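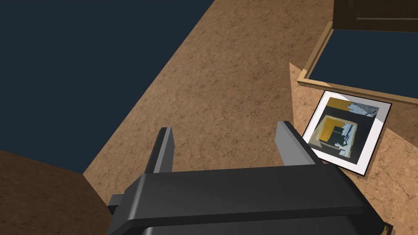 Abb. 4: Greifer in der Simulation, gerahmtes Bild neben dem rechten Finger

4.2 Probelauf in der Simulation

Bevor der Greifer im Lager Skunville einen echten Rahmen anfasst, übt er am Bildschirm. Das gilt auch für Sie. Die Anlage Punora wird Ihnen die Packarbeit erleichtern, sofern Sie ihr vorher geduldig erklären, was ein Bild ist und wo es aufhört.

1. Melden Sie sich am Leitstand mit Ihrer Personalkennung an. Die Kennung von Kalevi Oksanen, die seit der Einführung auf einem Zettel am Monitor klebt, ist gesperrt. Der Zettel darf bleiben.

2. Laden Sie die Übungsumgebung »Rahmen, flach liegend«.

3. Stellen Sie die Greifkraft auf Stufe 2. Stufe 4 ist für Transportkisten vorgesehen und nimmt auf Kunst keine Rücksicht.

4. Führen Sie den Greifer an die Rahmenkante heran. Beide Finger müssen geöffnet bleiben, bis die Anzeige »Kontakt möglich« erscheint. Mit »möglich« meint die Software ungefähr das, was auch Ihre Urlaubsplanung damit meint: Prüfen Sie selbst nach.

5. Bestätigen Sie den Griff und speichern Sie den Versuch, auch den misslungenen. Gerade den.

Vorsicht: Das weiße Passepartout ist keine Greiffläche. Die Bilderkennung hält es gelegentlich für eine.

Hinweis zur Schichtplanung: Für die Freigabe sind 200 gespeicherte Versuche pro Rahmentyp nötig. Sie zählen als Arbeitszeit. Nelli Heinonen hat das schriftlich, Kopien liegen im Pausenraum.

Hinweis zu den Aufgaben: Das Heben übernimmt künftig die Anlage. Bei Ihnen verbleiben das Prüfen, das Korrigieren, das Quittieren der Meldungen und das Heben, wenn die Anlage steht. Die Stellenbezeichnung lautet jetzt »Prozessbegleitung«. Die Lohngruppe ist davon unberührt, Rückfragen dazu bitte an Rania Smadi.

6. Liegt die Trefferquote unter 80 Prozent, wiederholen Sie die Schritte 3 bis 5. Liegt sie darüber, rufen Sie Ashraful Herath zur Abnahme an den Leitstand. Weiter mit Abschnitt 4.3, Not-Halt.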